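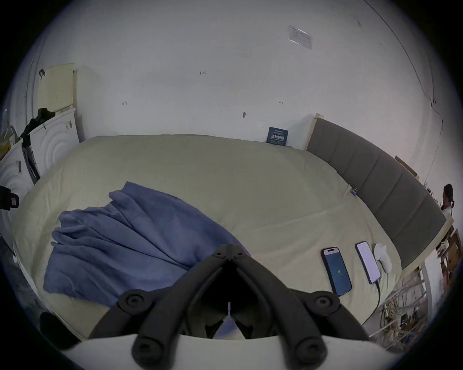 Getting the bedroom ready when someone is having treatment

These tips are for anyone looking after a relative at home between hospital visits, especially where the hospital is a long way off and the day of travel takes it out of them. They were put together by Matúš Hájek, who drove his mother from Serneck to the day unit at Grurusside for most of a winter, a round trip of 271 kilometres each time.

The night before

Change the bed the evening before the appointment. You will be out of the house early and neither of you will want to do it when you get back. Put on a fitted sheet, smooth it down, and leave the top covers folded back on the side they get in from.

Soft cotton that has been washed many times is kinder to sore skin than a new set. If you have bought new sheets, run them through the machine twice first, with half the usual amount of powder and no fabric softener. Strong smells can bring on sickness, and softener is one of the worst for it. The same goes for room sprays and scented candles.

Plain colours are easier than patterns. You can see at a glance if there is a spill, and you don't have to match anything when one piece is in the wash.

Layers on the bed

People who are run down by treatment can go from shivering to too hot in half an hour. Use two thin covers in place of one thick duvet. A light blanket can be pushed off with one hand, even by someone who has very little strength, and pulled back again without calling for help.

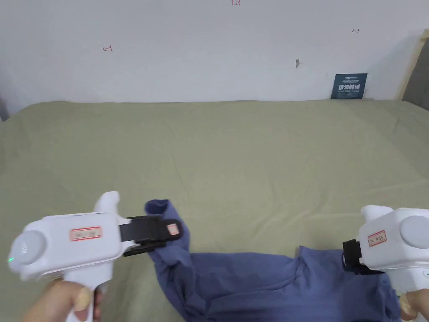
Keep the second cover within arm's reach. We had ours on a chair at first and it was always the wrong chair.

A waterproof mattress protector goes under the fitted sheet. Choose one with a cloth top - the plain plastic kind is noisy and makes people sweat. Lay an old towel across the pillow after treatment if there is hair loss, and shake it outdoors in the morning.

What to keep by the bed

A washing-up bowl with a lid, or a small bucket. Tissues. A beaker of water with a straw, changed morning and evening. The thermometer, and the ward's telephone number written in large figures on card and taped to the wall or the bedside table. Don't rely on having it in your mobile, as it may be somebody else who has to ring.

Ask the ward what temperature they want to be called about and write that on the same card. If the reading reaches it, ring straight away, whatever the hour. Don't give paracetamol to bring it down before you have spoken to them.

Washing

Wear household gloves to handle bedding that has been soiled in the first days after chemotherapy. The ward will tell you how many days this applies to for the drug being given. Put the soiled things in the machine on their own, straight from the bed, and wash them as hot as the label allows. If they can't go in at once, tie them in a plastic bag and keep them apart from the family washing.

Wash your hands with soap afterwards even though you have had gloves on.

For everyday sheets with nothing on them, 50 degrees and an ordinary powder did us very well. Dry them fully before they go in the cupboard.
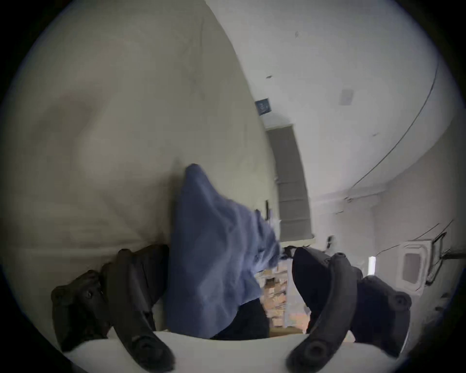 Blue and cream fabrics. Check the care labels before washing different colours together.

For the car

Pack a bag and leave it in the boot. Ours had a spare top, wet wipes, sick bags, a small cushion to go between the seat belt and the chest, and a fleece. Keep the appointment letter and the list of medicines in the glove box, together in one envelope. If you are stopped or break down on the way home, it saves asking a tired person to explain where they have been.

Find out before you set off where you can pull in. On our road the Ait Ali garage had a clean toilet and didn't mind us sitting for almost an hour. If driving becomes too much, ask at the clinic desk about patient transport. In our area the Mivament minibus went on a Friday, and it had to be booked by noon the day before.

Coming home

Put the heating on a timer so the bedroom is warm when you arrive. Leave something plain to eat that needs no cooking, such as crackers or a banana, and let them go straight to bed if they want to. The bag can be unpacked later on.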